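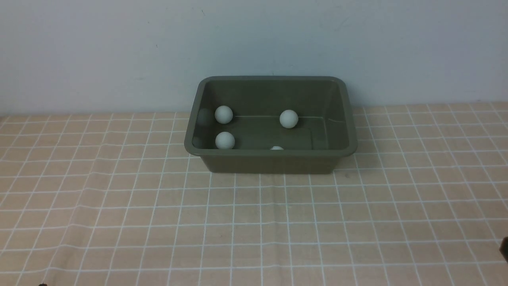 What do you need for the tub game at the Wallthorpe games evening?

A plastic tub, a few small light balls and a table with a cloth on it, so the balls don't skitter off on to the floor.

I went along in October expecting to stay for a cup of tea and was still there at closing time! Duyên Lâm runs the table, and she had 49 players through before the break – a lot more than last year, when the whole thing nearly got dropped. You stand back, throw gently and hope. Mine mostly bounced straight out again.

Vy Dương won the evening with 29 points, and she'd only come over from Nustthorpe to give her cousin a lift. The entry money came to £111, and that's going towards new chairs for the hall. The next one starts at seven in the evening, and you can just turn up.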